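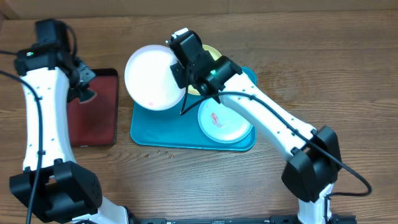 The two arms at work on the plates, with the white one held over the corner of the blue tray.

Clubs and Projects

I'd been in the Drummond building for less than five minutes when I was handed a mug of tea and told to mind the cables. The student robotics club at Kavthorpe College meets on the ground floor, and this year they've given most of their evenings to the washing-up.

The project is called Dedadeo (it was the team name first, and I never did get a straight answer about where it came from). I sat down with the second-year who leads it, who asked me not to use names because, as they put it, "you'd have to print all of us or there'd be a row."

So why plates? "We wanted something boring," they told me. "Everybody's first idea was chess, or pouring drinks. Then somebody said, what do you hate doing at home, and the whole room said dishes." They'd entered the Treviren Challenge, a student competition where each team picks a household chore and shows two arms doing it, and the rules say the chore has to look like it would in a real kitchen. That means sauce, and it means water on the table.

I asked how you teach an arm to do that, and got a very happy answer that went on through most of my tea. Somebody steers both arms by hand through the whole job, again and again, and the recordings go into training. They have 226 of them so far. "The first 40 are dreadful," the team leader said, laughing. "You can tell we were all holding our breath. We've kept them in, though, there's an argument going on about that." One side says the wobbly ones teach the arms how to recover. The other side says they teach the arms to wobble! I was asked which side I was on and I said I'd come to write about it.

What surprised me was how much of the talk was about shine. I'd expected motors and code. "Wet plates are horrible to look at if you're a camera," they said. "You get these little white lines all over the ridges, and they move when you move."

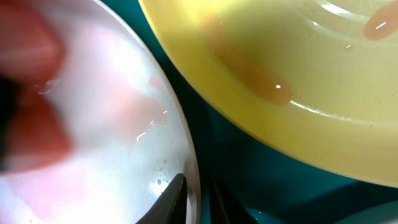 "And see-through things are worse again. A person looks at a clear bowl and just knows where the edge is. The wrist camera gets the rim, if it's lucky, and then whatever colour happens to be behind it. We had a whole evening where it kept reaching for the wrong bit."

Did they think of leaving the clear stuff out? They did, for a fortnight, and then put it back in after a vote. I rather liked that they vote on crockery.

There are 23 members at the moment, and fewer than half had built anything before they joined. One group looks after the arms, another looks after the recordings, and the rest seem to float between the two with a cloth in hand — the mopping up is still done by people. Cable routing gets its own slot at the start of each session, which explained my welcome. "If a cable's in the wrong place the arm pulls against it and the recording's no good," I was told. "You only do that a few times before you start checking."

Their best practice score is 39 points, and they'd like a good deal more before the final in December. The marks come from the state of the plates at the end as well as from where they're put, and it's the sauce that loses them points. "It's really good at picking up a plate now. It's less good at caring whether the plate is clean."

I asked what happens after the competition. Cutlery, they said, and then made a face. Forks are apparently a sore subject, and a few people at the next bench groaned when they heard the word. They'd also like to get the lifting and the wiping into one go, with one arm holding while the other cleans, instead of stopping between the two as they do now.

Before I left I had a turn at steering. I got a plate off the table, felt terribly pleased with myself, and then couldn't work out how to put it down again. My attempt won't be going into the training set.

Filed under: Clubs and Projects, Robotics, Student Life

More from this section
Building a weather station on the Drummond roof
What the model railway society did with its old signals
A beginner's evening with the soldering group
Treviren Challenge: how the judging works

Contact the editor | © Kavthorpe College Student Magazine | Back to top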